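How Does a Robot Learn to Tidy a Desk?

Think about the last time you put something away in a box. You picked it up, found a gap, and pushed it in. You didn't have to plan each finger. A robot does, and it has to learn how.

One way to teach it is to let it watch people. A company called Greltcombe sells a service that does this. People sit at ordinary desks and do small jobs with their hands: holding a box by both ends, taking things out, putting things in. A camera at head height records what the hands do. Each short recording is called a clip.
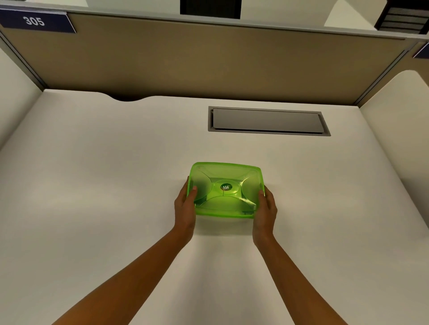 Robot makers choose what kind of clips they need. The smallest pack has 1000 clips and the next one up has 3000. Hitora, which builds helper robots for offices, bought the bigger pack in February.

Boxes with lids are good practice. A robot has to learn where the lid ends and the box begins, and how hard to hold on. If it squeezes too much, the plastic bends. If it squeezes too little, the box slips.

Chargers and plugs are harder. They come in odd shapes, and the metal pins stick out. Some have cables that catch on other things. When they are packed close together, the robot must work out which one to take hold of and from which side.

Ngọc Lục checks the clips before they are sent out. She looks for two things: can you see both hands, and is the job easy to follow? Clips that fail are left out of the pack.
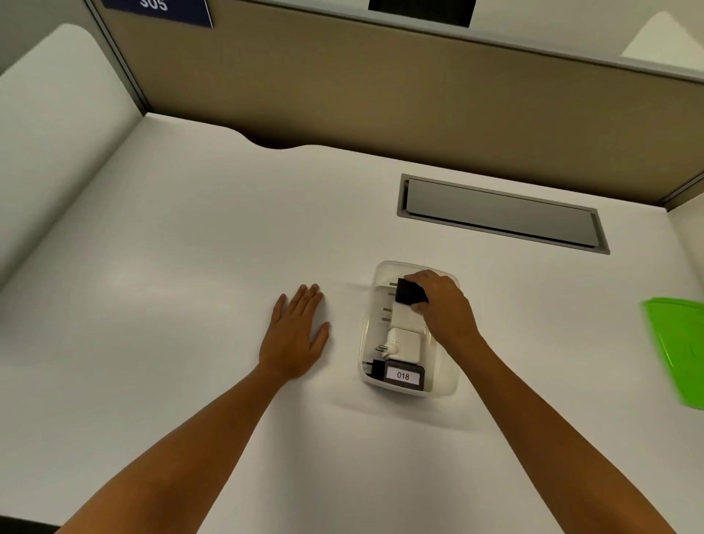 Why can't the robot just be told what to do?
A person would have to write down every tiny movement for every plug and every box. Learning from lots of clips lets the robot handle a plug it has never met before, though it still makes mistakes and needs practice of its own.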